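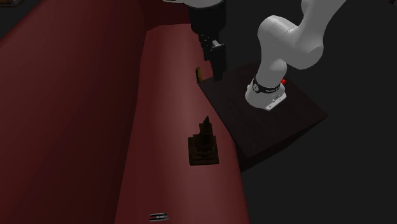 *Figure 1. Simulated cell: single arm on a square-topped platform beside the couch, three separate objects on the seat.*

**Clearing left items from seating: effects on the work of the lounge crew**
Student project report, Yhon Cabrera and Emiliano Palma
October 10, 2025

## 1. Background

Czerwiński runs waiting lounges with large upholstered couches. Between bookings a crew of attendants walks the room, picks up whatever guests have left on the seats, puts each item in a tray, writes a tag and takes the tray to the desk. The firm asked whether an arm could do the picking, and what the attendants' shift would look like if it did.

We split the question in two. The picking was studied in simulation, in a setup we called Demo. The work itself was studied by following the crew during August and talking to them at the desk.

## 2. Simulated task

The arm has to lift objects from the seat one at a time and release them into a tray. The seat is a harder surface than a table for this purpose. It is dark, it slopes towards the crease, and a real cushion gives under load. Our model treats the cushion as rigid, so the results say nothing about small items that sink into the fabric.

Object shape was varied on purpose. The set in Figure 1 has a small flat rectangular item, a stepped model with a pointed top and a small elongated object at the edge of the seat. They lie spread along the length of the couch, which forces the arm to work both near its base and further off.

We ran 1000 trials under the Flisinus planner. Start positions were drawn at random along the seat. A trial was stopped after 50 seconds and logged as failed if the object had not reached the tray.

Three kinds of failure came up often enough to be given a code:

- F1: fingers close above a flat item and come up with nothing
- F2: object tips on contact and moves towards the backrest
- F3: planner finds no path that keeps the elbow clear of the backrest

F1 was the most common. F3 depended almost entirely on where the platform stood, and moving it further along the couch only shifted the problem to the other end.

## 3. The job as it is now

Attendants work in pairs. One picks up and the other tags, and they swap when they feel like it. The written procedure does not mention swapping, and it does not mention the other things that get done on the same walk: straightening cushions, noticing a stain, telling a guest which desk to go to.

The tagging step matters more than we expected. The attendant who picked the item up can say which seat it came from, and that is usually the first thing a guest is asked.

## 4. What would change

With an arm at the couch, the walk is reduced to a round of the trays. Bending over low seats would mostly go, and the crew wanted that. Several of them named their backs before anything else.

In exchange there are new duties. Every F1, F2 or F3 stop needs a person to come over, look and either finish the pick by hand or restart the cycle. These calls arrive at no fixed time and break up desk work. The seat position would have to be logged by the system and passed to the Mondia lost-property register – at present that register has no field for it.

Pair working is also at risk. The firm's first plan had 2 attendants reduced to one per lounge. We advise against this until the stop rate on a real cushion is known. An attendant alone at the desk cannot answer a stop without leaving it.

## 5. Limits and next steps

The cushion model is the weakest part. Lighting was held constant in all trials. We did not test bags, coats or anything else soft, although the crew handle these daily.

Next term we plan to add a soft seat, repeat the flat-item trials and sit with the crew for a further 50 hours, this time including the evening shift.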